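Visit report: Serkel open day, Rendolstead, 13/09/2021

Purpose of the visit was to look at the Plekmont gripper kit with a view to a trial on our seat line. Serkel sells it as a retrofit for existing arms: two-finger gripper, wrist camera, adapter flange, controller box and a license for the teaching software. An on-site setup service is quoted separately. The price list we were given covers the hardware and the first year of the license. Spare fingers, extra flanges and training are on a second sheet with no quantity discount.

The morning started with a short talk on the product line and then moved straight to the hardware. Visitors were allowed to stand next to the arm while it was in teach mode and to handle a second, unpowered gripper on a bench.

Mechanically the gripper is simple. A single drive moves both fingers through a linkage, and the finger pads are ribbed across the direction of pull. The pads are a wear part, order code 3017. Two screws hold each one, and the change was demonstrated with an ordinary hex key. Serkel does not publish a pad life. When asked, the engineer said it depends on the edge condition of the parts, and that customers handling stamped metal change pads a good deal more often than those handling trim. We asked for this in writing with at least one reference case.

The camera looks back along the finger, so part of the gripper is always in the picture. Serkel uses this as a reference for checking finger position at startup. The drawback is that a large share of the image is lost to the housing, and the software has to be told which region to ignore. The mask is drawn by hand during setup.
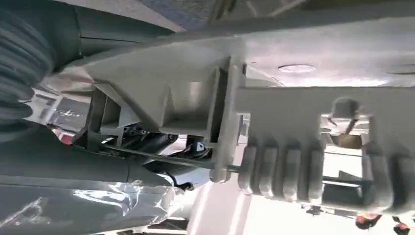

Housing and ribbed finger pad of the gripper, from the wrist camera.

Closing force can be set in steps from the pendant. We tried the lowest and the highest setting on a foam block and on a length of tube. The steps at the low end are too coarse for soft trim in our opinion. A finer table is said to be planned for a later firmware release, no date given.

Cable routing is the weak point of the package. The camera lead and the gripper lead leave the wrist separately and are tied together further down. On a Pfister arm like ours, with the flange rotated to its full travel, the camera lead went tight before the axis reached its limit. Serkel proposes a longer lead and a soft limit in the program. We would accept the first and not the second, as our pick positions use that end of the range.

After the bench session the group went on to seats. The demonstration task was an inspection move: the arm reaches in toward the seat, holds at a taught point beside the recliner knob, and compares the camera image with a stored one. The program had been taught the day before. Teaching a new point took the operator a few minutes, most of it spent on getting the wrist into an attitude where the arm did not foul the surrounding structure.

Serkel gives a cycle of 20 seconds per point with settling time included. Without settling time the images smear, and the comparison rejects them. The wait is a fixed value in the program. It would be better tied to measured motion at the wrist, and we said so on the feedback form. Strong daylight behind the part also affects the comparison. Two of the runs we watched ended in a "no match" message, and the operator cleared both by raising the tolerance, a step we would want locked behind a supervisor login.
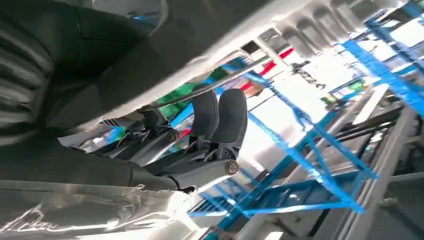 Areeba Mirani asked how the tolerance values are logged, and said that on her own line a change nobody signs for would fail the next audit, whatever the camera can do. She also wanted to know whether stored reference images survive a controller swap. The reply on the first point was that changes are written to a text log on the controller box, without a user name. On the second, the references can be exported to a memory stick, but the export is manual and has to be started from the pendant.

The last stop was the training area. This is where customers' operators are taught if they buy the course. Positions are marked out on the work surfaces in tape, and the exercises consist of bringing parts into and out of the marked zones under different grip settings. Class size is kept small. The course runs for two days and ends with a practical test of 40 minutes, with a pass mark of 40 points. A certificate is issued to the person, so a new operator means a new course fee.

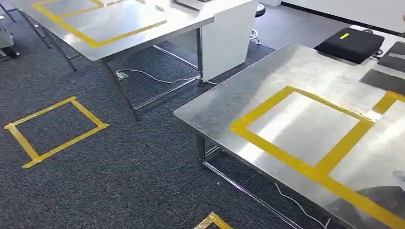 Stainless steel tables with zones in yellow tape, and a further taped square on the carpet.

We asked whether the exercises could be held at our own site with our own parts. Serkel will do this as part of the setup service, provided there is a flat table of suitable height and the arm has been fenced or speed-limited in advance. Travel is charged at cost. Tape layout drawings are supplied as a PDF and can be altered.

Points still open with Serkel:
Written statement on pad life, with a reference case.
Longer camera lead for the Pfister flange, price and delivery.
Finer force steps at the low end, firmware date.
Access control for tolerance changes and user names in the log.
Whether the image mask has to be redrawn after a finger change.

A loan unit has been requested for the end of September. The loan agreement excludes wear parts, so a spare set of pads should be ordered with it. Freight both ways is for our account.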